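Print this page | E-mail this page

Skirkinon Sloped Sorting Bin, Gray

The Skirkinon is a large open bin for small parts, returned goods, lost property and anything else that has to be looked through by hand before it goes back on a shelf. The sides slope inward toward the floor, so items slide down to where you can reach them. It has no lid. It is sold by Sovwood as a single bin or as a set of 2, and both come fully assembled.

Most customers use it on a table or workbench. It can also stand on a low shelf, provided there is enough clearance above to get an arm in. Please measure your shelf first. The rim is wider than the floor, and orders sent back only because the bin did not fit are charged return freight.

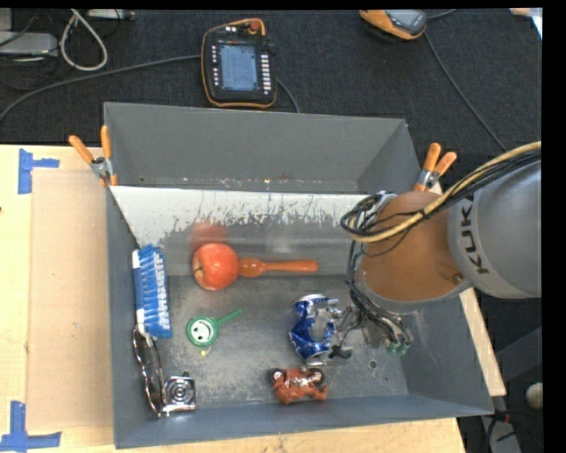
Reading time: 2 minutes

An apple, an orange plastic spoon, a blue and white brush and a pair of dark-framed glasses all fit in the bin with room left over. Mixed loads like this are what it is meant for. Long items can be stood against the side wall, and round ones tend to settle near the foot of the slope.

Surface and wear

The inside is gray metal and it will scuff. Scratches appear first on the upper part of the sloped panel, where things are dropped in, and cloudy patches develop on the floor. This is normal and is not covered by the warranty. Dents that stop the bin from sitting flat are covered for the first year.

The metal is slightly reflective. Under a strong overhead lamp you may get glare off the slope, and turning the bin a quarter turn usually takes care of it. Customers who sort clear or shiny parts may prefer to order the Diltwood liner, a dark mat cut to fit the floor. The liner does not cover the slopes.

Cleaning

Empty the bin and wipe it with a damp cloth and mild dish soap. Dry it right away, including the seam along the top of the panel, where dust and crumbs collect. A soft brush will get into the seam. Do not use steel wool or scouring powder. If the bin is used for food, wash it before it is used for anything else, and again afterward.

Placing it on furniture

The base has no feet. On a finished wooden tabletop, put felt or a thin mat under the bin before sliding it. Stick-on felt pads are available from Sovwood in packs of 51, enough for several bins and a few chair legs.

Ordering

Single bins ship from our own stock. Sets are packed at the Mujić warehouse and may arrive on a different day from the rest of your order. For orders of some 1,000 felt pads or more, write to the sales desk for a price before ordering. Liners and bins can be combined in one shipment.

The earlier version with straight sides has been discontinued. Its liners do not fit the current bin, and we have no more of them. Sloped bins in other colors are expected in April.

Last updated: 21st February

Print this page | E-mail this page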